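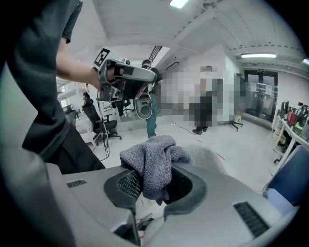 Long sleeves or short? This day I had short ones.

Itchy forearms and neck from working in a shared room, is it the washing powder?

Asked in Home and Laundry, Clurkirville board
5 people follow this question

Hello all. I moved to Clurkirville in March and since then I have a problem with my work T-shirts. They are all dark cotton, I own 14 of them, and I wash them together at 40 degrees in the machine in the cellar of our building. After some hours of wearing, the skin on my neck and on the inside of the elbows is red and it itches. In the evening, when I change into an old jumper, it becomes better.

In my last flat in Meltberg I did not have this. I used there the same powder, Fanum in the green box, and the same shirts. So I do not think I am allergic to the powder, but I am not sure.

What I tried already:
I used less powder, half of the scoop.
I stopped the softener completely.
I washed two shirts by hand in the bath. These two were a little better but they became stiff like cardboard when I dried them on the heater.

My neighbour says the water here is very hard and that I should use more powder, not less. This seems strange to me. Also there is sometimes a white line on the dark fabric, at the seams, and it goes away when I rub it with a wet finger. Can somebody explain me what is happening, and what should I do first? I do not want to buy all shirts new.

2 answers

Answer 1 (marked as helpful by the asker)

I had the same thing in my first year in this town, so I can tell you what helped me. I am not a doctor, and if the skin is broken or it does not go away after two or three weeks, please show it to a pharmacist.

The white line at the seams is very probably powder that was not rinsed out. In hard water a part of the powder is used up by the lime and makes a kind of grey scum with it. The scum sits in the thick places of the cloth: collar, seams, hem. When you sweat a little, it comes in contact with the skin. Your neck and the inside of the elbows are exactly the places where one sweats.

Your neighbour is half right. With hard water the box tells you to take a bigger amount, but this only works if the machine also rinses well, and the old machines in the cellars often do not. I would go in this order:

First, wash all the shirts once with no powder at all, at 40 degrees, with an extra rinse. Do not fill the drum more than half. Look through the glass door in the middle of the wash. If there is foam, this is old powder coming out. Repeat until there is no foam. I needed three times.

Second, change to a liquid without perfume. It dissolves better in cool water. I take Salian, the plain one, but any plain one is good.

Third, put a small cup of white vinegar in the softener drawer for the last rinse. The smell is gone when the shirt is dry. Do not do it every time, as some people say that it is not good for the rubber parts of the machine, and never together with bleach.

About the stiff shirts: shake them strongly before you hang them, and hang them in moving air, away from the heater.

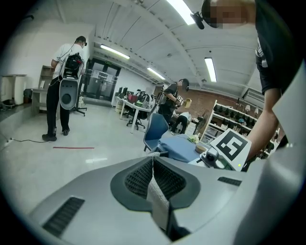 Black T-shirt at work, like the ones in the question.

One more point. Black and dark shirts show the residue, but the white ones have it also, you only do not see it. So wash your bed sheets and towels in the same way, otherwise the itching can come back in the night and you will think that the method is wrong.

You can ask at the town water office for the hardness of your street. They told it to me by phone in one minute. Then you compare it with the table on the back of the box.

Comments on this answer

Asker: Thank you very much! I did the wash without powder yesterday evening and there was so much foam, I could not believe it. I will do it again and then write here how the skin is.

Same writer as Answer 1: Good. Clean the powder drawer too. You can pull it out completely, there is usually a small blue or grey part to press down.

Another reader: Is the vinegar okay for elastic? I have sports leggings with the same problem.

Same writer as Answer 1: For elastic I would leave it out and do only the second rinse.

Answer 2

maybe its just the heating season, dry air makes everybody itch. buy a cream. my mother always used curd soap for everything and we had no problems

Comments on this answer

Asker: Thank you, but my old jumper does not itch in the same air.

This page was viewed 2124 times. Similar questions: How to get lime out of a kettle. Towels smell after one use. Can I wash wool with liquid for dark clothes?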